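Guia Prillham de boas práticas para manipulação robótica em bancada: vale a pena?

Análise do caderno e do kit de fichas, segunda edição

Comprei o guia da Prillham em fevereiro, depois de dois anos a trabalhar com regras internas escritas à mão e coladas na parede. O conjunto traz um caderno em espiral, um bloco de fichas de verificação e acesso às folhas de registo em formato editável. Custou-me 95 euros com portes. Destina-se a laboratórios pequenos que põem braços a manusear objetos domésticos e brinquedos, e não substitui as normas de segurança de máquinas, coisa que o próprio caderno diz na primeira página.

Segui as regras à letra durante umas 700 tentativas de manipulação, com um fogão de brincar como objeto de ensaio. Antes disso usávamos o modelo de procedimento da Ortner, gratuito e bastante mais curto, e é com ele que comparo.

O capítulo sobre a preparação do posto é o melhor. Pede que o objeto fique assente numa superfície estável, com margem livre a toda a volta, e que a posição inicial seja registada antes de o braço receber potência. Pede também que se escreva na ficha quais as partes móveis que o robô está autorizado a tocar: botões, porta, puxador. Tudo o que não consta da lista fica proibido nessa série.
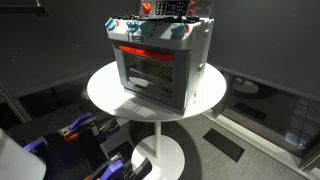 É preciso ter um robô colaborativo para aplicar o guia?
O guia serve para qualquer braço de bancada, desde que haja uma paragem de emergência ao alcance do operador e um limite de velocidade configurável.

A secção sobre limites de força é mais fraca. Dá valores de partida para puxar, rodar e premir, mas não distingue bem entre peças rígidas e peças com folga. Num botão rotativo pequeno, o valor sugerido pareceu-me alto, e acabei por baixar tudo e subir aos poucos. O modelo da Ortner não dá valores nenhuns, portanto mesmo assim fica-se a ganhar. Gostava de ver uma tabela por tipo de gesto na próxima edição.

As fichas são em papel grosso e aguentam bem o uso. Cada uma tem frente e verso: na frente, o estado do posto antes da série; no verso, as ocorrências. O campo "ângulo do objeto" obriga a anotar que face está virada para o braço. 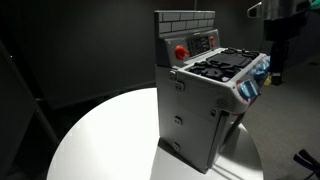
Parece um pormenor, mas as séries em que não preenchemos esse campo foram as que tivemos de repetir. Com o objeto rodado, o puxador deixa de estar onde o plano o espera, e quem lê o registo um mês depois não tem maneira de o saber. A regra do guia é simples: se o ângulo mudou, abre-se ficha nova. Ao princípio achei excessivo. Agora faço-o sem pensar.

O capítulo das distâncias define três zonas à volta da bancada, com uma linha no chão para a exterior. O texto é claro e os desenhos também. Só falta dizer o que fazer em salas estreitas, onde a zona exterior bate na parede. Escrevi para o apoio e responderam que a parede conta como limite, desde que ninguém possa ficar entre ela e o braço — resposta razoável, que devia estar impressa.

Também é boa a regra da espera. Entre o fim de um movimento e a entrada da mão do operador na zona interior há uma pausa obrigatória, com o braço parado e o comando bloqueado. A garra em repouso por cima do objeto conta como zona ocupada, mesmo sem potência.
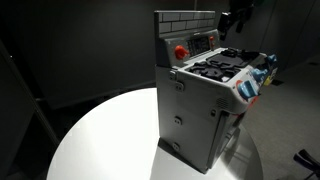
Fogão de brincar sobre a mesa redonda, com a garra preta por trás e acima dos botões azuis.

Quanto às folhas de registo, funcionam em qualquer programa de cálculo. A minha já vai em 1.584 linhas e continua a abrir depressa. Quem usa o Flasport para gerir ensaios pode importá-las diretamente; as colunas de data e de operador entraram trocadas e tive de as corrigir à mão. A exportação para o Brornevetti correu sem problemas.

A tradução portuguesa é irregular. "Gripper" aparece como garra, pinça e preensor, por vezes na mesma página, e num documento de regras isso incomoda.

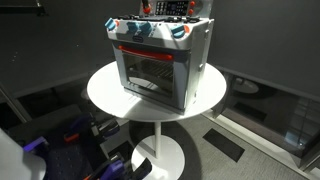
O último capítulo trata da iluminação e das superfícies refletoras, tema que o modelo da Ortner ignora. A recomendação é percorrer a sala ao nível da câmara antes de cada série e anotar tudo o que devolva uma imagem do objeto ou da mesa. Um painel escuro e brilhante junto ao rodapé, por exemplo, pode mostrar o reflexo de uma forma redonda e branca parecida com o tampo, e o guia manda cobri-lo ou registá-lo na ficha. A mesma secção pede que se verifique se o tampo branco não está iluminado em excesso, mas não indica como medir.

Prós: fichas resistentes, regras de preparação e de espera bem escritas, folhas editáveis, capítulo sobre reflexos.
Contras: limites de força pouco detalhados, tradução desigual, importação com erros no Flasport, preço do bloco de recarga à parte.

Recomendo a quem tem mais do que um operador a partilhar o mesmo posto. Para uma pessoa sozinha, com poucas séries por mês, o modelo gratuito da Ortner chega, acrescentando-lhe um campo para o ângulo do objeto.

Classificação: 4 em 5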